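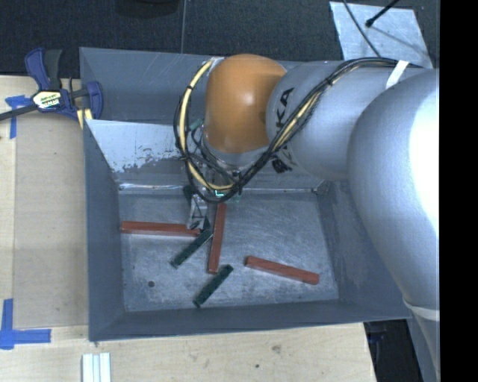

Quelle épreuve l'équipe du club prépare-t-elle pour la rencontre inter-établissements ?
L'épreuve de dévracage : le bras doit saisir des barreaux posés en désordre dans un bac métallique et les déposer, triés par couleur, sur deux emplacements distincts.

CLUB DE ROBOTIQUE FLIRSTEAD
Procès-verbal de la réunion de suivi du 26 juin 2025

Présidence de séance : Nilmini Barua, enseignante référente
Secrétariat : assuré par les élèves du groupe « programmation »

1. Approbation du procès-verbal précédent
Le procès-verbal est approuvé sans modification. Le groupe « mécanique » demande que la fiche de réglage de la pince y soit annexée, ce qui est accepté.

2. Avancement du projet Pronum
Le groupe « programmation » présente l'état du cycle de prise. Les barreaux rouges, plus longs que les verts, doivent être saisis près de leur milieu ; l'approche par une extrémité n'est plus retenue. Le journal d'essais compte 415 prises tentées depuis février. Les échecs consignés se produisent surtout lorsqu'un barreau se trouve au pied d'une paroi inclinée du bac - la pince s'approche alors trop de la tôle et le programme interrompt la descente.

Mme Barua rappelle que le règlement de la coupe Stasley interdit toute intervention manuelle dans le bac après le signal de départ. Les essais seront désormais conduits dans ces conditions.

3. Poste de travail
Le bac reste bridé à la table. Sa position ne peut être modifiée sans nouvel étalonnage, lequel doit être inscrit au cahier de bord avec les initiales de l'élève responsable. Le groupe « mécanique » signale que le fond rayé du bac gêne la détection sous l'éclairage du plafond. Deux solutions sont discutées : un éclairage latéral ou un nouveau réglage des seuils. La seconde sera essayée en premier.

La demande de mors de rechange adressée à la société Hinrichs est restée sans réponse. Une relance sera envoyée.

4. Sécurité
Tout élève présent à proximité du bras en mouvement porte des lunettes de protection. La vitesse réduite demeure obligatoire hors de la présence d'un encadrant.

5. Décisions
- Essai des nouveaux seuils : groupe « programmation ».
- Relance de la société Hinrichs : Mme Barua.
- Rédaction du dossier technique Stasley : trois élèves, à désigner par les groupes.
- Le point relatif au transport du matériel est reporté à la prochaine réunion.

L'ordre du jour étant épuisé, la séance est levée.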